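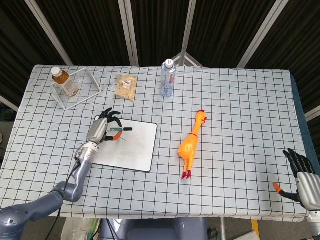
Tullio Piras wrote:
I would iron that cloth before anything else. Children of six and seven years follow every line with their finger, and when the line makes a wave at the front, the game "two squares up, one square left" becomes an argument. I had the same type with the thin black lines and I fought with it for one whole school year.

agatacaputo
Posts: 2881
Thank you Tullio, I was expecting the cloth to be the first complaint. I did iron it, but it was folded in my bag afterward and the folds came back at the edge where it hangs down. My question in the first post was more about the objects, so I repeat it for people who come in now.

I give a small English group for children on Saskia's old plan from this forum (the "say where it is" lesson). The child hears a sentence, finds the object, and says where it is on the grid. Then we draw it on the whiteboard as a map. I want objects that are easy to name, not too small, and different from each other in shape. The rubber chicken is the star of the lesson and it stays. What would you take away and what would you add? And how do you clean a little whiteboard that stays gray after wiping?

gianni_p
Take away the chicken.

I am serious. I used one for two terms. Every lesson stopped when the chicken arrived. They squeeze it, they throw it, they want to give it a name, and the prepositions go out of the window. A plain wooden spoon does the same job and is quiet.

elisapace
Gianni, I do not agree at all! The giving of a name is the best five minutes of my lesson. "His name is Bruno. He is next to the board. He is sleeping on his back." This is already more English than they say with a spoon. With the spoon they say "spoon" and then they look at me.

What I do is this: the chicken sits with me at the beginning, and it goes on the table only when everybody has spoken one sentence. So it is a kind of prize and also material for the lesson. If yours makes a sound you can push a bit of cotton into the hole underneath. Mine had a sound that my neighbor could hear.

gianni_p
I tried the cotton. They took the cotton out.

eamon_od
Can I come back to the whiteboard? The gray marks are old ink that was left too long. You draw over the old marks with a fresh marker, the whole area, and wipe immediately with a dry cloth. The new ink makes the old ink soft. Then a little alcohol on a paper towel, then water, then dry. Do not use the rough side of a kitchen sponge. I did this in August to my whole class set and now they are worse than before, the ink goes inside the scratches and I can't get it out with anything.

Also look at the marker. Green is in my experience the one that stays most. Black goes away more easily. I have no scientific reason for this.

agatacaputo
Eamon, this is very useful, thank you. I have a green and black one and I never asked myself if it was guilty. I will try the method with the fresh ink tonight.

Elisa, the prize idea I like. How many sentences do you ask from the shy ones?

elisapace
One, and it can be two words. "Behind board" I accept. Later I say it back in the complete form and they repeat if they want.

tpiras
I want to defend my remark about ironing. It is not only for beauty. If you use the grid for letters and numbers, as in a sea battle game, the squares must be where the child thinks they are. My solution was to stop using cloth and buy a vinyl one. The Rondier is 300 grams per square meter and does not make folds if you keep it on a cardboard tube. It smells a little in the first week.

The other solution is clips. Table clips for outside, the metal ones. I have five for one table, two on each long side and one at the front, where my group always pulls.

eamon_od
Clips are fine on a bare table. On a padded edge they slide or they leave a mark. I lost one deposit like this in a rented room, so please be careful. For a soft edge I would put a rubber net under the cloth, the type that goes under carpets. You can cut it with normal scissors.

tpiras
This I did not think about. Agata, you do have something dark blue and padded on the right side. Then no clips, Eamon is correct.

agatacaputo
Yes, no clips. The rubber net I have already in the car, under the shopping crates, so it costs me nothing to try.

gianni_p
If you all permit, one more word on the objects and then I am quiet. The problem with small colored things is that children name the color and forget the object. "The orange." Which orange? In Agata's set there is an orange chicken and there is also a small orange curved piece on the board. For a first lesson I would not have two things of one color. They say "the orange one is on the board", somebody else says "no, it is on the table", and both are right.

elisapace
But this is exactly when they need the language! When there is only one orange thing they can point with the color and finish. When there are two, they must say "the big one" or "the one with the feet". I put two of the same color on purpose from the second lesson.

gianni_p
From the second lesson, all right. I said the first.

elisapace
Then we agree, which makes me a little worried :)

agatacaputo
It is a good point from both. I think I will remove the small orange piece for the beginning and put it back after two or three meetings. What can replace it? I would like something long and something soft.

eamon_od
Long: a shoehorn. They never know the word, the parents also not always, and it can be under, across, between. Soft: a rolled sock. Wash it.

tpiras
I use a bath sponge for soft. I had a sock and it went home in somebody's pocket.

If you want a list ready to print, this is mine, in the order I put them down:

wooden spoon
sponge
small whiteboard and marker
tea cup without handle (nothing to break off)
shoehorn or ruler
ball of wool
toy animal, any animal

The board is always on the left and flat. I move everything else between two groups, but the board stays, and in this way the children have one place from which they can start the sentence. "Start from the board, go three squares to the right."

agatacaputo
I keep the board on the left also, only by habit. Now I have a reason to tell the parents.

One more question about the map. Do you draw the grid on the whiteboard before the lesson, or do they draw it? When I draw it with a normal marker they wipe it away with the sleeve together with the mistake.

eamon_od
Draw the lines with a permanent marker on the back side, if the back is also white. It will hold the whole term and you take it off with alcohol. On the front leave it clean for free drawing. Wait some minutes before you touch it.

elisapace
Or thin black tape, the one for nails or for model cars. You can feel it with the finger, which the small ones like. I bought the Plekex tape and it was good for one term, then the ends began to come up. Cut the corners round and it lasts longer.

gianni_p
Tape collects dirt. Permanent marker is better. But make fewer squares than on the cloth! My first map had 336 of them, I copied the full tablecloth like a monk, and the children could not find anything. Big squares, few of them, and put on the table a piece of string to show which part of the cloth is "the map".

tpiras
The string is a good idea. I am going to steal it.

agatacaputo
Me too. So for next time: rubber net below, iron after arriving if the room has a plug near the table, new ink over the old on the board, shoehorn, sponge, and a string. The chicken waits with me until everybody has spoken. Gianni, I will write here how many times it flies.

gianni_p
Please do. And check the cotton.

eamon_od
Agata, did the fresh ink work on the board?

agatacaputo
Half. The middle is white again, the corners still have a shadow. I will do it a second time tomorrow with the black marker and not the green.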